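Phone stand build, two arms, one shared bench

rhegarty
Got the stand task going in the Brakelberg shop. Wrist view:

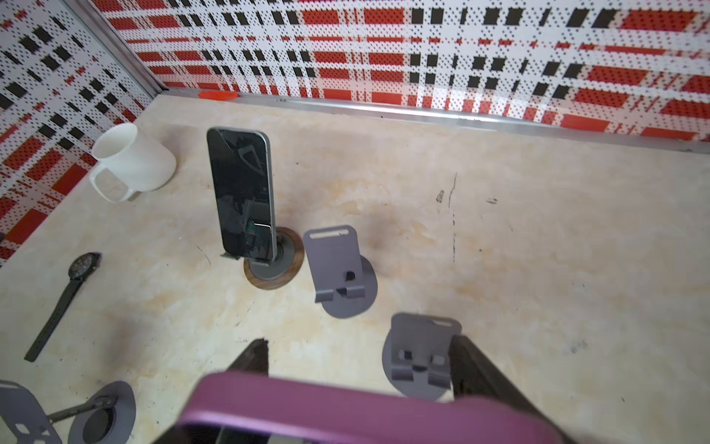

One phone up, the rest of the stands vacant.

drudd
Plaid walls? Bold. I'd want 300 runs on plain gray first.

rhegarty
I've done 463 on plaid – my eyes have adjusted.

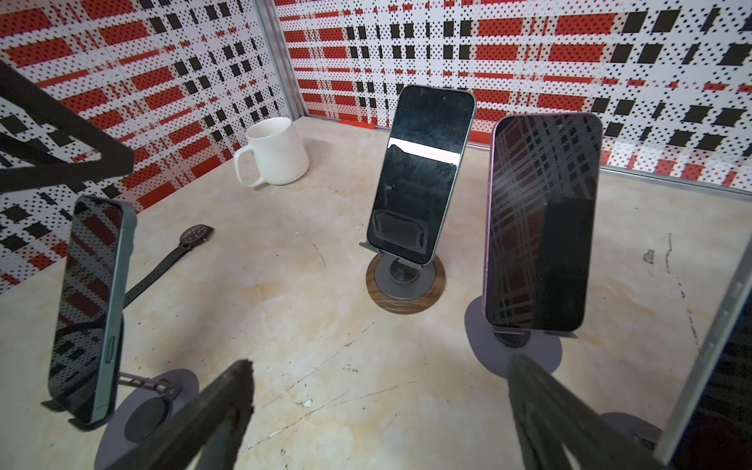
Wrist view, three phones standing.

cadi_k
Dennis, leave the plaid. Those screens reflect everything anyway.
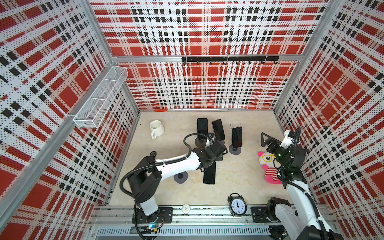 I'd worry more about cable slack at the elbow. Mine snagged twice in December.

drudd
Still gray.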